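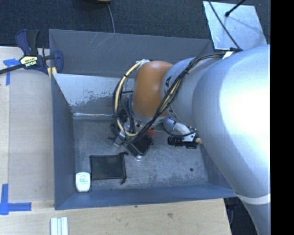 Do I need to know anything about robots to take part in the Fisska picking kit trial?
Most of our testers never worked with an arm before. If you can follow a setup sheet and write down what went wrong, you're fine.

CALL FOR TESTERS - Fisska bin picking kit
Kilstead site, evening and day slots

Kit is close to release and we need fresh eyes. Fisska is an add-on for arms you already own: gripper, cable set, the Wirnero software, printed manual. It picks mixed small goods out of a metal bin. Small bottles, pouches, odd shapes, the stuff that gives pick systems trouble. Clamp the bin, tape your marks on the table, run the setup, start picking. Thats the idea anyway. We want to know where people get stuck.

What you'd do
Follow the manual start to finish, no help from us unless you ask. Load the bin, run 64 picks, log every miss. Swap the gripper fingers once. Fill out the form after, be blunt.

Sessions are 90 minutes. One person per station, 10 minute break in the middle, coffee is free. Pay is $66 per session, by check or transfer, your pick. Parking behind the Karagiannis building, use the side door, front one sticks.

Who we want
- 18 or over
- OK standing most of the session
- reads English well enough for a manual
- warehouse, packing or repair work is a plus, not required
- left handed people please apply!! we are short

Not for you if you work for a company that sells picking systems. Sorry. Also closed shoes only, long hair tied back, no loose sleeves. Short safety talk first, everyone sits through it, even if you've done it before.

You can come back for a second session in September when the new manual is ready, same pay.

To apply: short email to Silvia Tichý, subject line "Fisska tester". Say which hours work and what kind of job you do now. No resume needed. Rochelle Doolan does the scheduling and will recieve a copy, so expect the reply from her.

Apply by 21/03/2026. Slots go in the order emails come in.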